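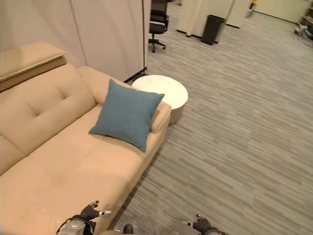 A cream-beige sofa with a button-tufted backrest and padded headrest.

Jorkden opens furniture reuse service in Vinemton

Jorkden will begin collecting and rehoming used household furniture in Vinemton this December, under a new service called Miah.

Residents will be able to book a free kerbside or in-home pickup for sofas, armchairs, dining settings, bed frames and chests of drawers. Items that pass inspection will be cleaned, repaired where needed and offered for sale at the company's Povex Street warehouse. Bookings open at 9 am on the first day of December, online or by phone.

The service has the capacity to handle 1,000 pieces in its first year. Jorkden has leased the former tile showroom on Povex Street for 36 months and fitted it out with an upholstery workshop, a timber repair bench and a sales floor. The site will employ 18 people, including 2 upholstery apprentices.

"Large furniture is hard to move and hard to sell, and much of it goes to landfill while it still has years of use left," a Jorkden spokesperson said. "We wanted a local service that would pick it up from the lounge room if that's where it is."

Upholstered furniture must have a sound frame and be free of mould, major tears and pet damage. Worn cushion filling, loose buttons and minor staining are acceptable and will be dealt with in the workshop. Mattresses, cots and recliners with electric motors cannot be taken. Owners should check that sofas fit through doorways and note any stairs when booking.

Pieces that fail inspection at the warehouse will be dismantled. Timber, metal springs and reusable foam will be separated, and usable fabric offcuts will be set aside for local schools and craft groups.

Every item sold will carry a tag listing the repairs made and the cleaning method used. Delivery within Vinemton will be charged at a flat rate, and buyers may return a piece within 36 hours if it doesn't suit their home.

The warehouse will be open to the public from 10 am to 4 pm. Parking and a loading bay are at the rear of the building, with step-free entry from Povex Street.

Media enquiries: Jorkden communications office, Vinemton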